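Wear the Good Earrings to the Grocery Store
by Juniper Tillman
October 31, 2024

My aunt left me a cookie tin when she died. She left other things to other people, including a perfectly good car to my cousin, but I got the tin, and inside the tin was every piece of jewelry she had owned in her adult life and, as far as any of us could remember, almost never worn. It was packed in tissue. Some of the tissue had gone yellow. There was a note with it in her square handwriting that said "for good," and my mother and I sat there for a while trying to decide whether she meant forever or whether she meant for special occasions. We settled on special occasions, since that was how everybody in our family talked. We had good towels and good plates and a good front room, and I could count on my fingers the times I was allowed to sit down in it.

I have been thinking about that tin for most of this year, and I would like to make a case, in my own roundabout way, against saving things for good.

I should say first that I understand why people do it. My aunt grew up in Pennington in a house where a broken dish stayed broken and you ate off the one that was left. When she finally had a necklace that came from a real jeweler, she was not going to wear it to stand at the counter at Rinby and sell buttons and zipper tape. She worked at Rinby for 37 years (the fabric store, for those of you who moved here after it closed) and she would have told you the chain would catch on something, or a customer would think she was putting on airs. Those were sensible worries! People did talk, and chains do catch. I can't look back at a careful woman and call her foolish for being careful with the few fine things she had.

But I do wish she had worn them. I wish it with my whole heart. I have one photograph of her in the garnet drops, at my parents' wedding, and she is turned half away from the camera because she has just caught sight of somebody she likes. She looks like a movie star. I never once saw that woman in person, and I had dinner at her table nearly every Sunday of my childhood.
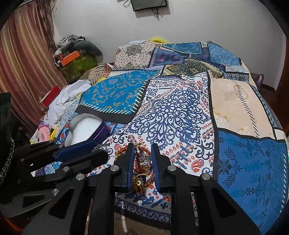
So in February I made myself a rule, and the rule was that anything from the tin had to be worn or given away. No putting things back for good. I told my friend Soledad Thibodeaux, partly so that I would be embarrassed if I quit, and she said she would do the same with her mother's china, which had been living in a hutch in the dining room through three presidents and two dogs. We shook hands on it over coffee like a couple of cattle dealers.

I started small. I wore the plain hoops to the dentist. I wore a brooch shaped like a leaf on my raincoat, and I wore it to the post office and the library and to have my tires rotated at Skodum, where the young man at the desk told me his grandmother had one just like it and then talked to me about his grandmother for a good ten minutes. I have been getting my tires rotated there for years and had never heard a word about her. I know now that she raised rabbits and that she cheated at gin.

I did lose something, and I want to be fair about that, because people who write this kind of column tend to leave out the part where it goes wrong. I lost one of the little pearl studs. I wore them to pull weeds, which was pushing it even by my standards, and somewhere between the beans and the back door one of them left me. I looked for it on my hands and knees until it got dark. I felt just terrible, the way you feel when you've broken something at somebody else's house, and that night I very nearly put the whole tin up on the closet shelf and called the experiment over.

Soledad talked me out of it. She had broken a gravy boat by then, so she was in a position to know. What she said was that her mother had 39 pieces of that china and she couldn't remember eating off a single one, and that she would take a gravy boat broken at a real Thanksgiving-style dinner, with people laughing, over a whole one she'd only ever dusted. I have turned that over in my mind a good deal. The pearl is in my garden now and I expect it will stay there. I know where the other one is, and I wear it on a chain.

There is a money argument to be had here too, and my brother has had it with me more than once. He thinks nice things hold their value better if you leave them alone. Well, I took the best of it to the counter at Gidska for an honest opinion, and the woman there told me the lot might bring about 400 dollars on a good day, most of that for one bracelet. All that tissue paper and all those years of worry, and it would have bought a set of tires. I don't say that to be unkind about my aunt's taste, which was lovely. I only mean that whatever she was guarding, the price of it wasn't much of the reason.

What she was guarding, I think, was a day. She had some day in mind that would be worthy of the garnets, and she kept looking at the days she got and deciding they weren't quite it. I know that feeling very well. I have a bottle of perfume I've owned since my daughter was in middle school, and candles that have faded on one side from standing in the window, never lit. I bet you have a drawer like that yourself. Maybe it's stationery, or a tablecloth, or the soap somebody brought you from a trip that has stopped smelling like anything at all.

I would gently suggest you go and open it. You don't have to be reckless, and I would leave the pearls inside when you garden. But use the soap. Light the candle on a night when supper is canned soup and the news is bad. If you have nieces, let them see you dressed up for nothing in particular, so they'll have more than one photograph to go on.

My own niece turned 7 last month and asked if she could pick something from the tin. She took her time about it. She chose a long string of glass beads, put it on over her pajama top, and wore it to breakfast, where she got syrup on it. We rinsed it off in the sink and she wore it to the park.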